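Filed under: Kitchen & Bar > Glassware Care > Student Workshop Notes
Reading time: 3 minutes

Hanging Stemware on a Wire Stand: Guidance from the Undulholm Student Robotics Club

The Undulholm Student Robotics Club selected stemware handling as its project for the current term. Members spent the first two meetings hanging glasses by hand before any arm was programmed, under the direction of the club's instructor, Duyên Lại. The advice below was compiled from the club's notebook and is suitable for any household that keeps a stand of this type.

Preparing the stand

Place the stand on a firm, level surface and leave enough clearance on each side for a hand to approach from the front. Wipe the base with a soft cloth. Fingerprints show readily on polished metal, and abrasive cleaners should be avoided.

Turn the stand so that one open loop faces you. Most twisted-wire stands have at least one position that is awkward to reach, and it should be filled first.

Hanging the glasses

Hold the glass by its foot, with the bowl pointing down. Bring the stem level with the opening of the loop, slide it in sideways, and lower the glass until the foot rests on the wire. Do not push the bowl into place. A glass that resists has usually caught on the neighboring loop and should be withdrawn completely before a second attempt.

Load the rear of the stand before the front, and alternate sides as you go. A lightweight stand with all of its glasses on one side may tip when the next is added.

Plastic goblets are recommended for practice, whether the person learning is a child or an adult. The club purchased a mixed set for its 40 minutes of weekly table time and stores it in a padded box between meetings.

Notes for student teams

The same order of work applies when the task is assigned to a pair of robot arms. Dong-hyun Jang, the team's student captain, wrote the procedure adopted for the Janddale regional meet: approach from the side, grip at the foot where possible, and allow one arm to finish before the other enters the space around the stand. 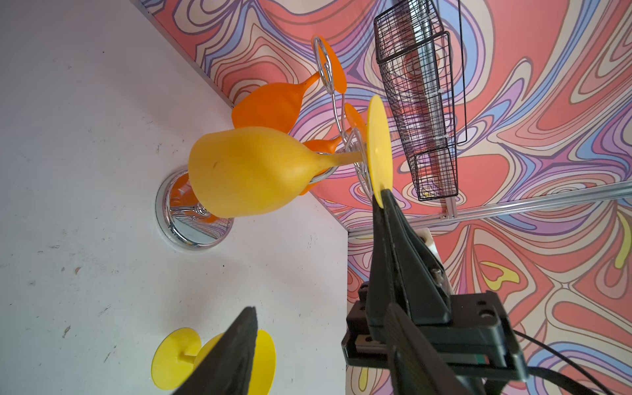
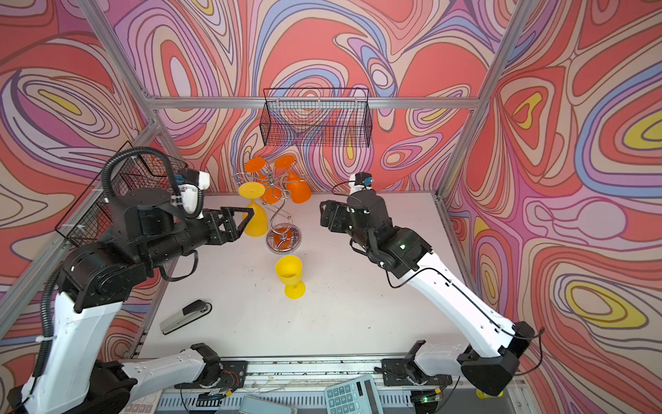 Orange and yellow stemware at the club's practice table.

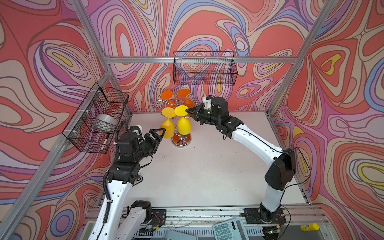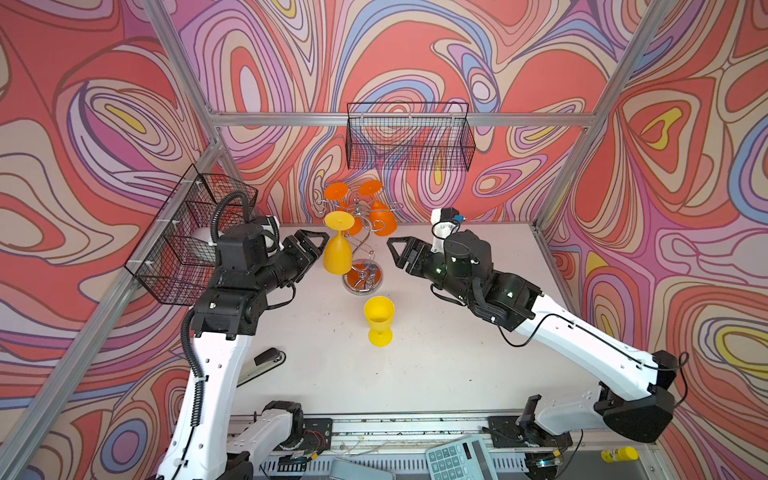
Teams should record every attempt, including those abandoned partway. The club's log reached 829 entries by the end of December, and the most useful of them concern glasses that were set down slightly off center. A short written note on the starting position of each glass is sufficient.

Removing glasses follows the same steps in reverse. Lift first, so that the foot clears the wire, and then draw the stem out through the opening. Rinse plastic goblets in lukewarm water and dry them fully before they are hung again.

Comments

Ninari: We have a similar stand and always filled the front first. Will try starting from the back. Does the advice hold for flutes?

D. Lại: It does, although the narrow foot requires more care when lowering the glass.

Nomura: Our school team is entering next year. Is the score sheet for Janddale available to visitors?

D. Lại: Please write to the club office and a copy will be sent to you.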